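Moving out of a place you like

The lease in Flelbridge ends in February, and I've started giving things away early, on the theory that a person with fewer belongings makes better decisions. So far the theory has cost me a perfectly good lamp and a chair I now think about most evenings.

My new landlord is a man named Vilmos Kovács, who owns two buildings and talks about them the way other people talk about their sons. One is doing well. The other one is mine. He wants a deposit of 300 dollars for the key to the bike room, and I do not own a bike. I asked if I could skip it. He said the key comes with the apartment, so the deposit comes with the key. I have read contracts for a living and I couldn't find the hole in that.

The kitchen is the part that worries me. The current one has a long counter where you can put down a grocery bag and still chop an onion. The new one has a shelf with ambitions. 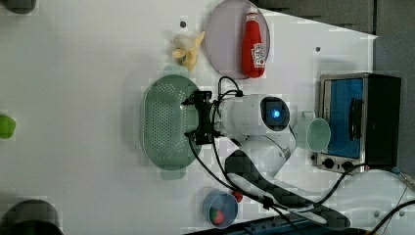 Colander and ketchup, both on the keep list.

My friend Blair Morrison has moved more than anyone I know and has firm views on it. Blair's rule is that you pack the books first, which gives you a false sense of progress, and you need that to get through the closets. I packed the books. I felt wonderful. Then I needed a book, opened two boxes to find it, and read on the floor until dinner, which I ate cold out of the pot because the bowls were in a box marked MISC.

I also tried selling things. I listed the bookcase on the Wirnidley neighborhood page for 80 dollars, and within the hour I had a message from a Benedek Rácz asking whether I would deliver, whether it came in a darker color, and whether I'd consider a trade. He was offering a dehumidifier. We went back and forth for most of an afternoon, very politely, and by the end I had somehow agreed to keep the bookcase and wish him luck.

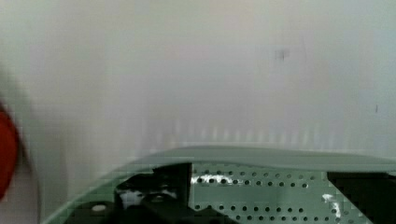 Should you hire movers for a one-bedroom?
If there are stairs at either end, pay for them. Friends are cheaper until one of them hurts his back, and then you're bringing that man soup until spring.

I got quotes, naturally. The first company wanted to do a video tour of my closets, and I wasn't ready for that level of closeness. The second was Kondum, which sounds like a mistake on a form but has polite people answering the phone. They asked if I had a piano. I said no. They asked again, later in the call, in case I had been holding back.

What no quote covers is the junk drawer, and I seem to have several. Pens, dead batteries, a key to a door I can't place, the warranty for a toaster that left us long ago.

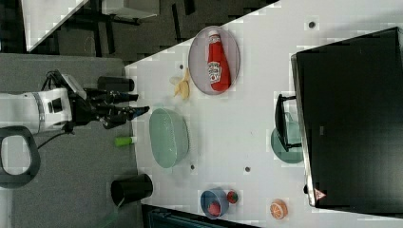
Small stuff, still waiting for a box.

I will miss the neighbors more than the counter. Wendell Nguyen-Tran upstairs practices the same waltz every night and has, in all my time here, never reached the end. I used to mind. Lately I find myself standing in the hall with my toothbrush, rooting for him.

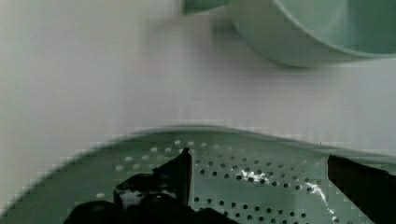

He's taken the news of my leaving pretty well. He asked who was getting my parking spot. I told him I'd put in a word, and he went back up and played the first half again, a little faster than usual.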